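Hosura Tabletop Code

The Hosura Tabletop Code (often just "the Hosura code" or HTC) is a set of good practice rules for two-armed robots working at a shared table. First drafted at the Woltham test hall, later taken up by Ayala and a few smaller labs. Voluntary – no legal force. Current text runs to 41 rules in 6 parts.

Scope

Fixed-base arms, parallel grippers, household objects. Drawers, trays, boxes, bottles, small soft items. Mobile robots not covered, nor anything with a blade or a heat source. Handles get their own part, since a closed drawer pulls back on the arm and a sloppy grip can drag the whole cabinet.

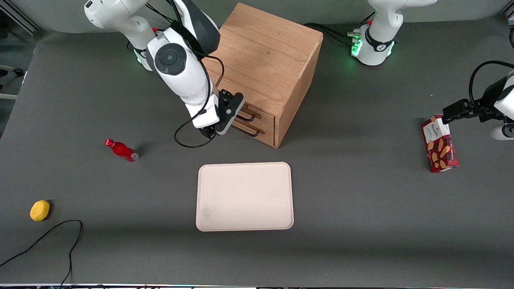
Main rules

One arm per handle. The second arm may hold an object in the meantime but has to stay on its own side until the first one is clear. Boxes held upright, lowered, then released – never dropped. Cables need enough slack for full reach, but no loop should be able to catch on a handle or a gripper. Loose items that can roll are listed before the run starts and checked again at the end.

Status lights must be visible from the operator's seat. The code doesnt fix a color, only says that each site has to write its own meanings down and post them.

We use cookies to improve your experience. By continuing to browse you accept our cookie policy. Accept | Manage settings

Logging

Every stop gets logged, including the ones made by hand. The Woltham trial logged 1,165 runs and 102 stops, most of them put down to cable snags or a missed handle. Part 5 was rewritten after that, with shorter forms.

Criticism

Lovell, a rival guideline, allows both arms in the same zone at reduced speed. Its supporters call the Hosura rule slow and over cautious. Ayala kept the rule but dropped the seperate sign-off for trays. A revised draft was circulated in July; the handle section is unchanged.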